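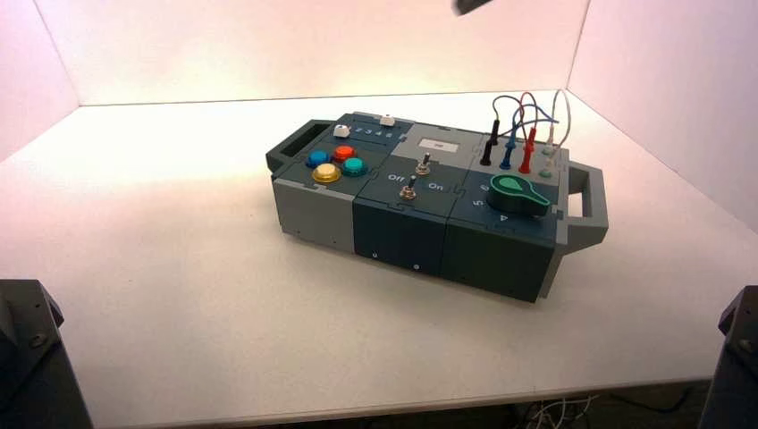 Wer eigene Tracks zu Hause fertig produziert hat und sie zum ersten Mal vor Leuten spielen möchte, steht meistens vor derselben Frage: Was mache ich denn da oben eigentlich live? Ich habe mich das vor meinem ersten Abend im Starside in Plindholm auch gefragt und damals viel zu viel gewollt, jede Spur einzeln, jeder Effekt von Hand, und nach der zweiten Nummer wusste ich nicht mehr, wo ich war. Heute sortiere ich jedes Stück in vier Gruppen und gebe jeder eine Farbe, in derselben Reihenfolge wie die runden Knöpfe auf dem grau-petrolfarbenen Kasten: links Blau für die Drums, oben Orangerot für den Bass, rechts Türkis für alles, was Melodie und Fläche ist, und unten Gelb für Stimmen und Geräusche. Die Raute prägt sich wunderbar ein, man muss im Dunkeln keine Beschriftung mehr lesen, und wer lieber mit Gummipads oder Fadern arbeitet, kann die Farben genauso gut mit Klebepunkten aufbringen.

Was ihr braucht

Einen Laptop mit einem Programm, das Clips in Szenen abspielen kann, eine Audiokarte mit mindestens 2 Ausgängen, ein Gerät mit Tasten oder Reglern, das euer Programm versteht, und Kopfhörer. Mehr ist für den Anfang wirklich nicht nötig. Ich weiß, wie verlockend es ist, noch den Synthesizer und das Bandecho mitzunehmen (ich hatte beides dabei, und das Bandecho lag den ganzen Abend im Koffer).

Schritt 1: Stücke auswählen

Nehmt euch eine Spielzeit vor und sucht etwas weniger Material aus, als ihr dafür zu brauchen glaubt. Live zieht sich alles in die Länge, und das ist auch gut so, denn ein Break, der euch im Zimmer endlos vorkommt, ist auf der Tanzfläche oft gerade lang genug. Ich fange mit der Nummer an, die ich am sichersten kann, und lege die neueste in die zweite Hälfte. Stücke mit stark unterschiedlichem Tempo würde ich beim ersten Mal weglassen, so leid es einem tut. Mein liebster alter Track heißt »Sani« und ist viel zu langsam für den Rest, der kommt bis heute nur als Zugabe.

Schritt 2: Gruppen ausspielen

Öffnet jedes Projekt und rendert die vier Gruppen einzeln, alle vom selben Startpunkt aus und alle gleich lang. Ich exportiere als WAV mit 24 Bit und lasse die Summe, also Limiter und Kompressor auf dem Master, dabei ausgeschaltet. Hört danach einmal alle vier zusammen an. Wenn es deutlich dünner klingt als die fertige Version, fehlt irgendwo ein Sendeeffekt, bei mir fast immer der Hall auf der Snare. Den Hall rechnet ihr am besten gleich in die jeweilige Gruppe hinein, dann verschwindet er auch mit ihr, wenn ihr sie stumm schaltet.

Benennt die Dateien ordentlich! Bei mir steht vorne das Stück, dann die Gruppe, dann das Tempo. Der Ordner für mein jetziges Set hat 1115 MB und passt auf jeden alten USB-Stick, und genau dort liegt er auch, als zweite Kopie in der Kabeltasche.

Schritt 3: In Szenen schneiden

Jetzt kommt der Teil, der am längsten dauert und der mir inzwischen am meisten Spaß macht. Legt die vier Gruppen nebeneinander und schneidet sie an den Stellen, an denen im Stück etwas passiert: Intro, erster Aufbau, Hauptteil, Break, zweiter Hauptteil, Ausklang. Jeder Abschnitt wird eine Szene und läuft in einer Schleife, bis ihr weiterschaltet. Stellt die Quantisierung auf einen ganzen Takt, dann könnt ihr ruhig ein bisschen zu früh drücken.

Achtet auf die Schleifenenden bei Flächen mit langem Ausklang. Da knackt es gern, und im Kopfhörer hört man das besser als über Boxen. Eine winzige Blende am Clipende reicht.

Schritt 4: Tasten belegen

Jede der vier Tasten schaltet ihre Gruppe stumm und wieder an, sonst nichts. Bitte widersteht der Versuchung, auf langes Drücken noch eine zweite Funktion zu legen — ich habe mir damit in Gorbridge mitten im Break den Bass weggenommen und ihn erst nach gefühlten Ewigkeiten wiedergefunden. Für die Szenen nehme ich zwei weitere Tasten, weiter und zurück. Wenn dann noch Regler frei sind, kommt auf den ersten ein Hochpassfilter für die Summe und auf den zweiten ein Delay. Den Filter begrenze ich nach oben bei 2000 Hertz, darüber bleibt im Club nur noch Zischeln übrig.

Schritt 5: Üben, und zwar im Stehen

Das klingt albern, macht aber einen riesigen Unterschied. Stellt den Tisch auf die Höhe, die ihr auf der Bühne haben werdet, dreht das Licht herunter und spielt das ganze Set durch, ohne anzuhalten, auch wenn etwas schiefgeht. Gerade dann! Nehmt jeden Durchlauf auf und hört ihn erst am nächsten Tag an, am besten beim Abwaschen oder im Zug, wo man nicht gleich an den Reglern herumdrehen kann. Notiert euch höchstens ein paar Stellen. Meist sind es Übergänge, bei denen zwei Bässe übereinanderliegen, und die löst ihr, indem ihr Orangerot im alten Stück ausschaltet, bevor die neue Szene startet.

Schritt 6: Am Abend selbst

Seid früh da und fragt die Person am Mischpult, welchen Pegel sie haben möchte. Schaltet WLAN, Bildschirmschoner und Mitteilungen aus und steckt das Netzteil ein, auch bei vollem Akku. Beim Soundcheck spiele ich die lauteste Stelle des Sets und danach die mit dem tiefsten Bass, das genügt in kleinen Läden völlig. Die Kopfhörer bleiben um den Hals, Wasser steht auf dem Boden und auf keinen Fall neben dem Laptop.

Wer mit Hardware ganz ohne Rechner spielt, kann die Schritte 1, 2 und 5 genauso übernehmen. Beim Schneiden hängt es vom Sampler ab, wie viele Schleifen pro Stück hineinpassen, da hilft ein Blick ins Handbuch, bevor ihr mit dem Export anfangt.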